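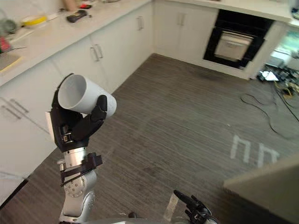 White cup, held on its side.

On paying small suppliers on time

12 Mar 2018

Readers of these pages will know that I spent the greater part of my working life in accounts, and that I now sit on the boards of two private companies. The subject of supplier payment has been raised with me several times over the summer, and I wish to set out my position at more length than a conversation over lunch permits.

At Kolto, where I was finance manager until my retirement, the standard terms when I arrived were 30 days from the end of the month. When I left they were 80 days. No single decision brought this about. Each extension was proposed in a budget round, each was modest, and each was described in the papers as bringing the company into line with its competitors. I signed several of those papers myself and I do not exempt myself from what follows.

The suppliers affected were, in the main, small. The company dealt with 445 of them in my final year, and more than half employed fewer than ten people. The large ones, including the freight carriers and the electricity retailer, continued to be paid promptly, as they had the means to insist upon it. A sign-writer in Hemmin did not. He waited, and in the meantime he paid his apprentice, his rent and his tax instalments from an overdraft secured on his house.

It is commonly said in defence of long terms that they are agreed to in advance, and that a supplier who dislikes them is free to decline the work. I accept that a contract freely made should be kept by both sides. My difficulty is with the word "freely". Where one customer accounts for 40 per cent of a small firm's turnover, a letter announcing new terms can hardly be called an invitation to negotiate. In all my time at Kolto I recall only one supplier who wrote back to refuse. Its account was closed the following July.

I was for some years a member of the Broltirus breakfast group, which met to discuss matters of faith and business. The discussions were sincere and I valued them. We spoke at length about honesty in advertising, the treatment of employees and the proper use of profit. I cannot recall a morning on which we spoke about creditors, although the scriptures available to us have a good deal to say on the matter of holding back wages overnight.
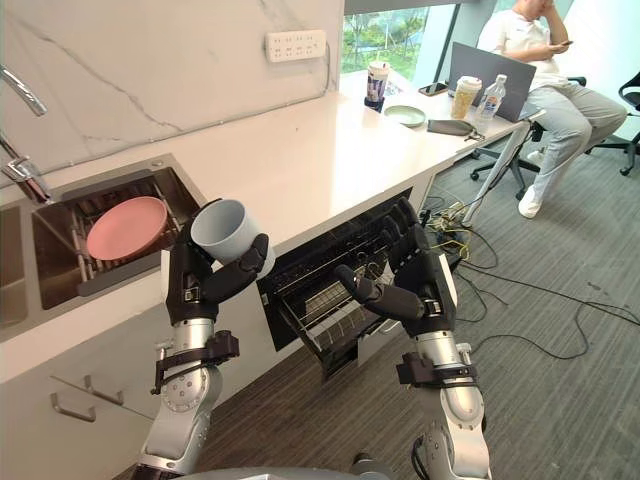
It was a fellow member of that group, Baltazar Arellano, who first put the question to me in plain terms. He ran a commercial laundry and he asked whether I would be content to receive my own salary on the terms I offered him. I replied that a salary and an invoice were different things in law. He agreed that they were, and asked me again.

I have since tried to persuade both of my boards to adopt a short written undertaking. The first has done so. It provides that any supplier with fewer than 20 staff will be paid within two weeks of a correct invoice being received, that disputed items will be separated so the balance can be paid, and that the age of all unpaid accounts will be reported to directors each quarter. The second board has asked for further costings, which I am preparing.

The cost to the first company has been smaller than its finance staff predicted. There was a one-off effect on cash when the change came in, and a somewhat larger overdraft facility was arranged to cover it. Most of the work lay in the Stundenance system, our accounts payable software, which had been set up to hold every invoice until the last permitted day and had to be altered for each class of supplier separately. That took the better part of roughly six weeks — considerably longer than the board's debate.

I should add a word on early payment discounts. Some companies now offer to pay a small supplier quickly in return for a percentage of the invoice. I understand the commercial reasoning, and I would still ask directors to look closely at any such scheme where the ordinary terms were lengthened shortly before it was introduced.

Copies of the undertaking are available to any reader who would care to write to me. I would also be glad to hear from those who have tried something similar and abandoned it, as the second board is likely to ask me for such cases when it next meets.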